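Progress report to the Weldu Fund

Project: Dremus, working rules for two-arm household robots
Reporting partner: Vasov, Codovthorpe office
Prepared by: Baptiste Texier
June 2021

1. Purpose of this report

This is the second progress report for the Dremus project. It covers the work after our first report of November, and it explains what we have finished, what is late, and how we would like to use the remaining part of the grant. The financial table is sent separately, as your office requested.

I remind shortly the goal. Dremus does not build a robot. It writes a set of working rules for the teams who operate or program a two-arm robot in a home kitchen, and it tests each rule in simulation before the rule is proposed to anybody with real hardware. The rules must be short enough to be read by a technician on the first day, and exact enough that two persons reading the same record will give the same judgment.

2. State of the rule book

The draft now contains 57 rules. In November we had a longer list, but many rules said the same thing in different words, and the reviewers at Weldu were right to complain of this. We merged them in the winter. Each rule now has a number, one sentence of text, one way to check it, and a note saying who is responsible.

The rules are grouped by the moment of the work: before motion, approach, contact, carrying, release, and stop. I give some of them in the wording of the present draft, so that you can judge the style.

Rule 4. Before any motion, the operator confirms that the views from the body and from each gripper are available and are showing the same room.

Rule 11. A gripper which has no task stays open or in its rest position. It does not follow the other arm.

Rule 18. When an arm approaches an object that can break or roll, the speed is reduced before the fingers are above the object, and not after.

Rule 23. The two arms do not enter the same part of the work surface at the same time, unless the task is written as a two-arm task.

Rule 31. Objects on the floor are counted as obstacles even when they are outside the planned path.

Rule 40. If the view from a gripper does not show the work surface, the gripper does not close.

Rule 40 took us the most time. The first version said "if the view is not clear", and our testers could not agree on what is clear. A wall, a picture or a shelf can be seen very well, and still this view is of no use for picking a plate. The new wording asks only whether the work surface is visible, and the disagreement became small.

3. Tests in simulation

All tests are made in a simulated home interior with a long wooden work surface, a dining area behind it and ordinary small objects. We planned 2000 test runs for the full project. At the date of this report 1000 of them are finished and stored with their records. This is half of the total, and it is what we promised for this stage.

Each run is checked two times. First a script compares the record with the rules that can be measured, such as speed, distance and the opening of the gripper. Then a person reviews the views and marks the rules that need judgment. The person does not see the result of the script before finishing.

From this work we learned several things which changed the draft:

The rules for contact were well respected, but the rules for release were often forgotten by the programmers. We moved the release rules to the same page as the contact rules, and we will see in the next runs if it helps.

A view from the body gives a good understanding of the room, but the gripper views are better for small distances. Some of our reviewers used only the body view at the beginning, because it is more comfortable to read. The review form now has a separate line for each view, and it cannot be closed with an empty line.

The tilt of a view makes the review slower. We do not want to correct the tilt automatically, as the operators will meet the same angles in their work. A short training page on reading tilted views was added to the guide, with 10 exercises.

Last, we found that the word "table" was used by different people for different furniture. In the rule book we write now "work surface" for the place where the arms are working and "dining table" for the other one. It is a small change, but it removed many questions.

4. What is late

Two items are late. The section on stopping is not complete. We have a good rule for a stop asked by the operator, but for a stop decided by the robot itself the text is still under discussion. The question is what the arm should do when it already holds an object: to stay where it is, or to put the object down first. My own preference is to stay, and to ask the operator. Part of the team thinks it is too strict for light objects. We will test both versions and report the numbers, without choosing in advance.

The second item is the French translation, which was planned for spring. I stopped it on purpose. It would be expensive to translate rules which can still change, and I prefer to do it one time, when the stop section is closed. I should have informed you earlier of this decision, and I apologize for that.

5. Requests to the Fund

We ask for your agreement on these points:

To move the budget line for translation to the last period, with no change in the total.

To use a part of the travel money, which was not spent this year, for paid review hours. The human review is now the slowest step of our work.

To allow us to share the draft with two outside groups for comments, under the condition that it is clearly marked as a draft.

6. Next period

The remaining runs will be concentrated on the stop and release rules. We will also repeat a part of the older runs under the new wording of Rule 40, so that the results can be compared honestly. The next version of the rule book will be sent to you in November, with a list of all changes and the reason for each one.

For any question, please write to me at the Codovthorpe office. I am available also for a call if the reviewers prefer it.

Annex: views from the simulated test interior
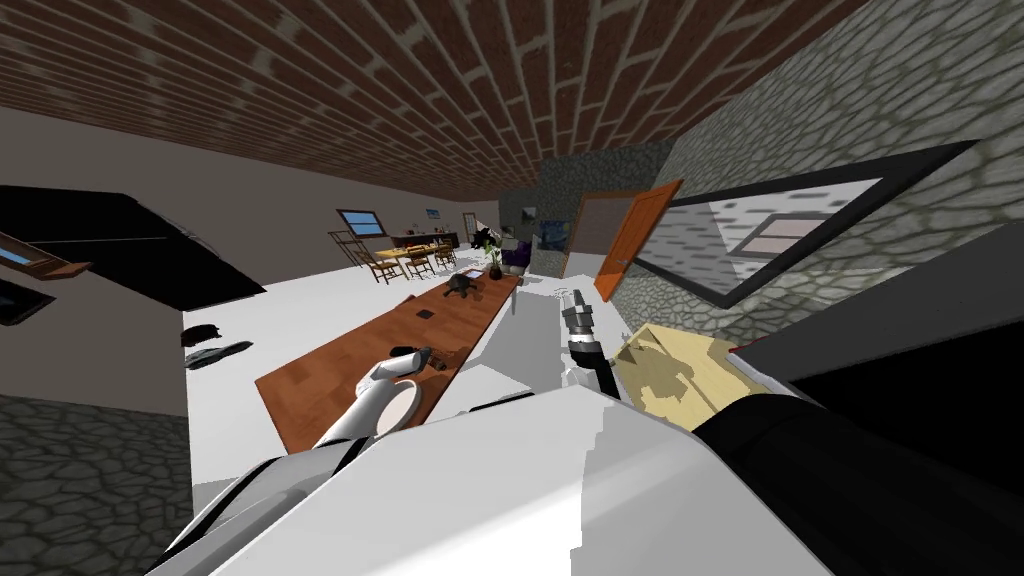
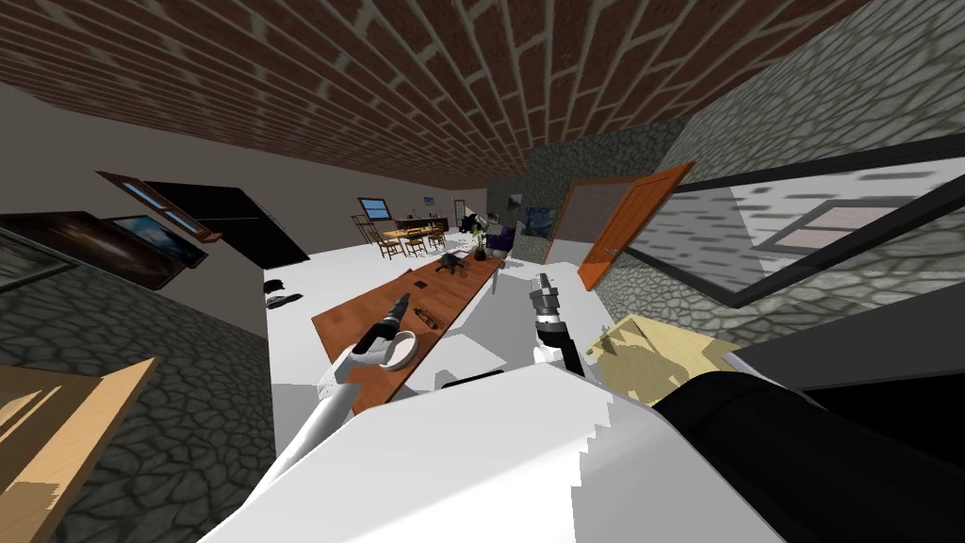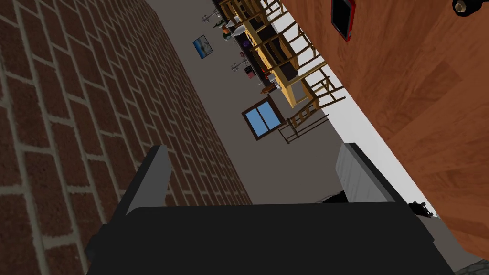
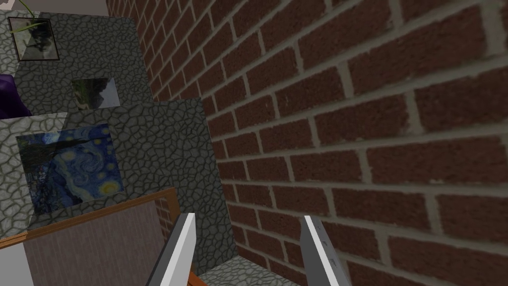
Figures 1 to 4. Simulated home interior, Dremus project. Figures 1 and 2: both arms at the wooden work surface. Figures 3 and 4: closer views with the gripper fingers open.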